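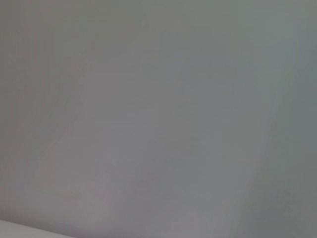 Kevin Chambi said the lap was long, it had always been long, and anybody who had run it with a watch on would say the same.

Retno Setiawan wrote down "long" in the notebook and asked him where.

"Everywhere," he said.

She needed a location. A cross-country lap can be long in two ways. The line is wrong, meaning the flags have drifted outward from where they were first set, or the original measurement is wrong, and everything that follows from it is wrong by the same proportion. The first is corrected with a mallet. The second is corrected with a letter to every program that has raced there.

The lap at Plirkcombe had been listed at the same distance on every results sheet the Irmont athletic office could find. The sheets carried no method and no name. Elmarie Ntuli, who held the course record, had set it in her last season as a runner and was now in her second as head coach. She had asked for the measurement herself, in an email with no greeting.

Retno had a measuring wheel, a steel tape, a bag of pin flags, a clipboard and the notebook. The wheel clicked once per revolution and had a counter with a reset lever that stuck. Before it could be trusted on grass it had to be run over a known length. She laid the tape along the edge of the parking lot, marked 30 meters in chalk, and walked the wheel down it and back until the readings agreed with each other. Then she did the same on the grass, where they agreed less well.

"What's the difference?" Kevin asked. He had come to carry flags.

"It rolls farther on grass. It follows the bumps."

"So it'll read long."

"It will, and I'll correct for it."

He considered this. "And then it won't be long anymore."

"It will be whatever it is."

They started at the line and went counterclockwise, the direction of racing. The rule for measuring is the shortest path a runner can legally take, which on this course meant close to the inside flags on every turn and straight between them everywhere else. Runners know this path without being told. People who lay out courses sometimes do not, and walk down the middle, and the middle is longer.

Past the gate the ground dropped toward the creek. Retno stopped at each flag, read the counter out loud, and wrote the number down. Kevin repeated it. When his number and hers did not match they went back to the previous flag.

"Coach ran under the old one by a lot," he said at the creek.

"The old record?"

"Nosipho Molefe's. She had it forever. Then Coach took it in the November meet, in the mud. People said the flags were in that day." He moved his hand toward the inside of the turn. "On account of the creek being up."

Retno looked at the turn. There was a stand of willow on the inside, and behind the willow an older path, narrower, grown over. She asked whether the race had gone that way.

"I was in middle school," Kevin said.

She measured the turn as flagged. Then she pulled the tape and measured the older path, end to end, in sections, because the wheel would not roll through the growth. She entered it on a separate page. The separate page was headed "Alternate, creek turn" and nothing else.

They finished at the line and did it again. The second lap took longer than the first, as Kevin had begun talking about the Mabaso relays and lost count of the flags. They did it a third time. The three readings were close enough to use. She did the arithmetic on the tailgate of the truck, applied the correction from the grass, and checked it twice. The lap came out at 3,304 meters.

"So what was it supposed to be?" Kevin asked.

She showed him the results sheet.

"That's four over," he said. "Four meters. That's nothing."

"It's four per lap."

"Still." He seemed let down. He had been telling people about it since his freshman year.

The alternate page was a different matter. The older path cut the turn by enough that a race run on it, every lap, would have come in short by a distance a runner could see. It would also have been worth more than the margin between the two records. Retno wrote the difference down, drew a line under it, and closed the notebook.

Elmarie Ntuli's office was at the end of the field house, past the ice machine. She had the door open. On the desk was a stack of entry forms for the spring invitational, 204 of them, squared at the corners and held with a rubber band.

"Well?" she said.

Retno gave her the lap figure and the method. She gave the wheel correction, the number of passes and the spread between them. Elmarie asked what surface the wheel had been checked on, and whether the tape had been pulled tight or laid loose. They were the right questions. Retno answered them.

"And the creek," Elmarie said.

Retno put the alternate page on the desk and turned it to face her.

Elmarie read it for longer than it took to read. Outside, somebody was dragging hurdles across the concrete.

"The water was over the flags," she said. "They moved us in behind the willows on the last lap. Only the last one. Precious Lekota was on the gate and she waved us through, and I remember thinking, this is narrow. I never thought, this is short."

"One lap," Retno said.

"One lap."

Retno took the pencil and divided. One lap brought the difference down to a third. She wrote the result beside the line and turned the page around again. At the pace Elmarie had been running, it came to a few seconds. The margin over Nosipho Molefe had been a few seconds.

"Which is bigger?" Elmarie asked.

"I can't tell you from this. I'd need your split for the turn. And the path might have been wider then, which changes the line."

"So it's inside the error."

"It's inside the error."

Elmarie nodded. She took a blank records form from the drawer, the kind used for new marks, and filled in the name of the course and the date, 2021-05-15. Under "Distance" she copied the lap figure. Under "Remarks" she wrote for some time, in small print, and when the space ran out she continued on the back.

"Does Nosipho still get mail at the Drodlow address?" she asked.

Retno said she could find out.

"Find out." She held the page up. "Can I keep this?"

"I need it for the file. I'll make you a copy."

The copier was in the hall. It took a minute to warm up, and while it did Retno went back over the division, which was correct.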